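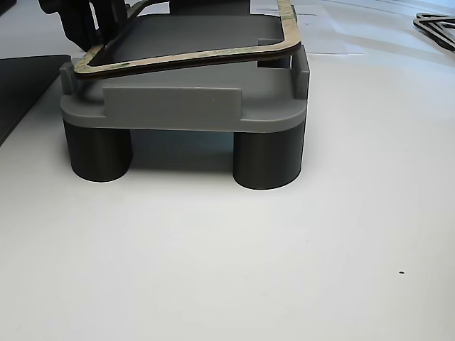 Figure 1. Gripper and tan frame at the printed fixture.

Placing the frame, Forkcombe, 2021-11-05

Our task was to get the arm to seat a thin frame in the fixture after being shown how by remote control. One of us drove the arm with the hand controller while Nuva, our logging program, saved the joint positions. We recorded 173 demonstrations and threw out any that ran over 90 seconds.

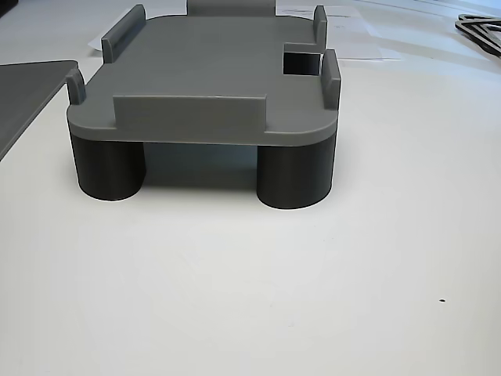
The fixture was printed in grey plastic and stands on dark round legs. The upright tabs were the hard part, as the operator had to bring the frame in at a tilt and then lower it. In July we tried guiding the arm by hand, but our arms kept blocking the view. Training ran for 1000 rounds. The 2 settings we compared are listed in the appendix.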